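I went to the Rilbridge open day on Saturday because my brother-in-law told me I'd be out of a job in five years, and I wanted to see the thing that was going to do it.

I pack orders. Mostly kitchen goods, some hardware, whatever the contract is that quarter. The robotics people at Rilbridge have been in the local paper twice this year with the word "packing" in the headline, so I figured I had a stake in it.

Parking was in the Gillies lot across the road, and then you walked back along a stretch with no sidewalk. There was a sign-in sheet, a sticker with your name on it, and a paper cup of coffee. I was put in the second group, with a retired couple, a father and two teenage boys, and a man in a Corkano jacket who asked all the questions about money.

Our guide was Shona Shearer, and I want to be fair to her. She talked like a person. She said at the start that some of what we'd see would fail, and that she would prefer we watched it fail than watched a video. I wrote that down. Then we got the video anyway, in the front room, with music. It showed an arm putting cans in a box at a speed I'd call brisk. In small letters in the corner it said the footage was sped up. One of the teenagers spotted it before I did.

The slides came after. They have 3195 recorded runs of picking something up and putting it somewhere else, and 638 of those are from the newest setup, the one we were going to see. The Corkano man asked what share of them were good. Shearer said the number counted every run they had kept, and that they keep the bad ones too, since the software is supposed to learn from both. Fair enough, but when a company puts a big number on a slide, I'd like the success rate printed next to it in the same size type. It wasn't there.

Then we finally went through to the back, where the demonstration was. It's a smaller business than I had pictured. A table, a cloth hung up behind it, an arm, and a screen off to one side so the people in the back row could see what the camera at the wrist sees. I spent more time looking at the screen than at the arm.
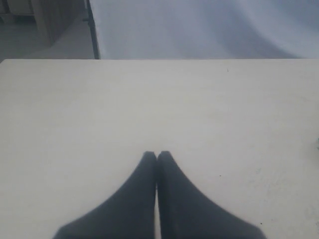

The fingers are the part I kept thinking about. Two black ones, narrow at the tips and wide at the base, with a soft look to them like rubber. I have ten, and they were trained over a lot of years on wet boxes and torn tape and mugs that arrive without their handles. I asked Shearer what happens when the item is slippery. She said they're working on it. I asked what happens when the item is wider than the fingers can open, and she said then it's the wrong gripper and you change it. Who changes it? A person does.

The demo itself was a sponge, a plastic cup and a small carton, set out one at a time and moved into a tray. The sponge went fine. The cup went fine on the second try. The carton got nudged, then nudged again, until it was too close to the edge and the operator stopped the arm and moved it back by hand. The father clapped, I think to be nice. My honest stopwatch, meaning my phone, had the carton at just over 2 minutes, and I could have packed a whole order of pans in that time and gotten the label on straight.

I asked about the cloth. Shearer said it keeps the background plain while they're recording, so people walking past don't end up in every run. I understand that. But where I work there's no cloth. There's a forklift, a radio, a door that's open half the day and low sun coming through it in December. If the thing needs a plain background to learn on, I want to see it perform without one, and I said so. She told me they had tried it at the Skurnska warehouse over the summer with mixed results. She didn't say what the mix was, and the Corkano man had already started in on leasing terms.

I did change my mind on one point. I had assumed the arm was following a fixed set of moves, the way the old strapping machine does at work. It isn't. When one of the boys was allowed to shift the cup a few inches between tries, the arm went to where the cup was now. It was slow about it, and it hesitated over the top for a while, but it went. I hadn't expected that, and it bothered me a little on the drive home.

They wound things up at 1710 by the clock on the wall, which is set to military time for some reason, and we handed our stickers back. There's another open day planned. Shearer said to bring an object if I come, anything under the size of a shoebox. I've got a colander in mind — the folding kind, with the handles that flop.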